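The great towel and blanket sort-out

May 26, 2021

I've been putting off the linen since February, and I only started this week because a towel fell on my head when I opened the cupboard. Fair enough, I thought. It was a lot of towels for a cupboard that size, and the blankets weren't helping.

My first idea was to fold everything the way I'd seen it done on the Flatport site, in thirds and then in thirds again, so it all stands up on its end. Lovely with a tea towel. With anything big and fluffy it just sort of sighs and flops over. 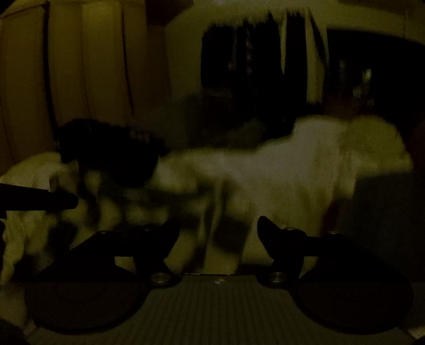
So I went back to the way my mum did it, which is in half, in half again, then rolled up from the short end. You want to give it a good shake first and smooth the creases out with your forearm - your whole forearm, as hands alone take forever. I did the lot on my lunch break with a cuppa going cold beside me and felt very pleased with myself!

Then the storage. I bought 2 of the Prastness baskets, the wide ones, and paid 405 kroner each plus postage (I know, I know, but my sister-in-law was over there and they do wash well). One for bath towels and one for throws. Sheets stay on the shelf in their own pillowcases, an old trick but a good one.

The thick stuff is still my weak spot. I fold it, turn around to get the next one, and by evening someone's cold and it's all in a heap again. I've decided I can live with a heap in the colour of oatmeal. 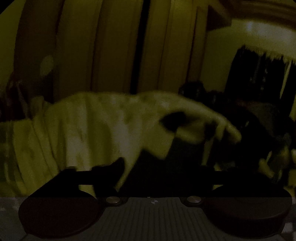
What's going next

The winter doonas, which need a proper wash before they get packed anywhere, and then the picnic rugs. If you've got a good way to store a rug with a waterproof backing, leave me a comment, please. Mine cracks along the fold every single year.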